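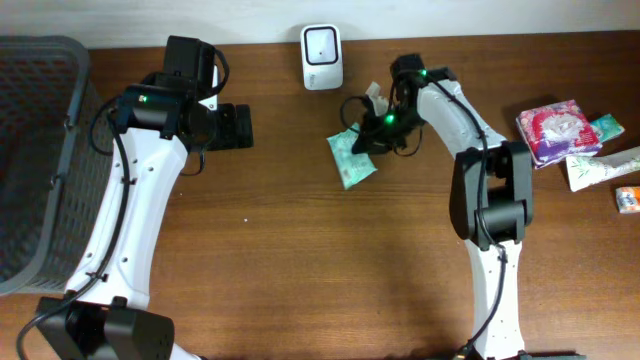

Test Households Wanted: Vurkari Two-Arm Tabletop Kit

Urton is looking for households and small shops to try the Vurkari, a two-arm kit for sorting and packing small items on a table. The kit goes on sale next year. Before then we want to know how it holds up with people who did not design it.

What you would do

You keep the kit for 5 weeks, from October into November. Each week you run it for at least 3 sessions of an hour or so, using things you already have: tissue packs, wipes, small boxes, snack packets, travel-size toiletries. You choose the items. After each session you fill in a short form saying what it picked up, what it dropped, and what you had to do by hand. Once a week you talk with us by phone for 20 minutes.

You also set the kit up yourself from the printed guide. We want to see where the guide is unclear, so please try it before calling the help line. The line is open from 9 a.m. to 6 p.m.

What you need

A sturdy table that can stay in one place for the whole test. It should be at least 4 feet wide, with a grounded outlet within reach.
Home or shop internet.
A laptop less than six years old. Windows or Linux is fine. The Mac software is not ready.
No children under 12 or loose pets in the room while the arms are powered on.
An adult in the room for every session.

You do not need to know how to program. We would like about half of the group to be people who have never used a robot arm. Shops that pack small orders are welcome, but please do not put the kit on paid work during the test.

What you get

We pay $60 for each completed week, plus $100 when the kit comes back with all its parts. Shipping is free both ways. Normal wear is on us, including gripper pads and cables. Everyone who finishes can buy a kit at 30 percent off when it goes on sale.

Recordings

The kit records arm movement and video of the tabletop during sessions. Clear away mail, prescriptions, and anything else with your name on it first. Recordings are used by Urton for testing only and are deleted after 2 years.

How to apply

Write to the Vurkari Test Program, Urton, Suite 2506, or use the form on our test program page. Tell us your table size, your laptop model, and the kinds of items you would use. Applications close at the end of August. We will answer everyone by mid-September, and kits ship two weeks later.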